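Speaker notes: Keeping old office computers going (library branch talk, 24 May 2024)

Start with the number, because it wakes people up. When I took over IT for the Furkuven branches we had 2760 desktops on the books, and the plan was to replace every one of them. I thought that was nuts and said so, maybe a bit too loudly (pause, people usually laugh). Then mention that Muchen Dong backed me up and got us one budget year to try something else. 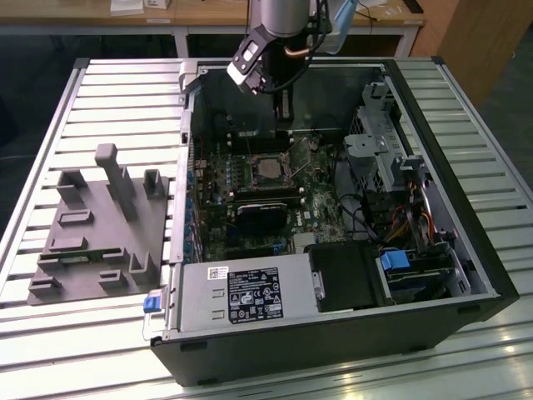
What we did first

Sorting! Lots of sorting. We put every machine in one of 3 piles: fine as is, needs parts, parts donor. Go slow on this bit and say "donor" twice, people miss it. The Cullinane branch did theirs in April and I still owe them donuts.

Ask the room how many have a closet full of dead towers. Wait for hands.

Then the money. More memory and a solid-state drive got most of the second pile back on desks, and the folks at the front counter quit complaining about slow logins. I'd guess some 60 percent of our help tickets had been one complaint in different words, "it takes forever to start." 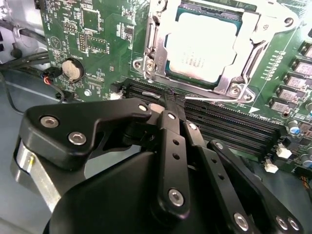 I also want to own up to the spreadsheet. I built it myself, it had 2 columns both named "status," and we ordered the wrong drives off it. Tell the Geramix story here if there's time (they took the drives back, bless them). Skip it if the earlier speaker ran long.

Next, the pushback. I got plenty, and some of it was fair. 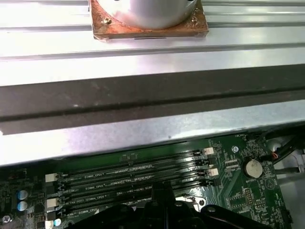
Muchen Dong asked me what happens when an old machine can't run the next operating system, and whether we were only putting off the bill. My answer was yes, for some of them! But putting it off meant we could buy in small batches, and Zornton was happy to quote us that way.

Mention power use too, quickly. Old desktops left on all night are a waste, so we set them to shut down after closing. One branch hated it for a week.
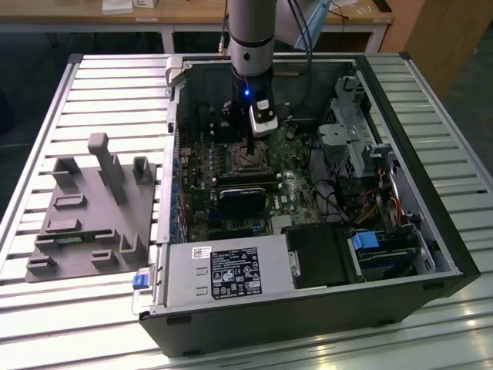
One branch manager wrote in that she'd take a slower computer over a locked-down new one any day, as long as someone picks up the phone when it quits. Read that out, then go into the phone rota and who covers lunch.

Questions after that. Sign-up sheet for the parts swap is by the door.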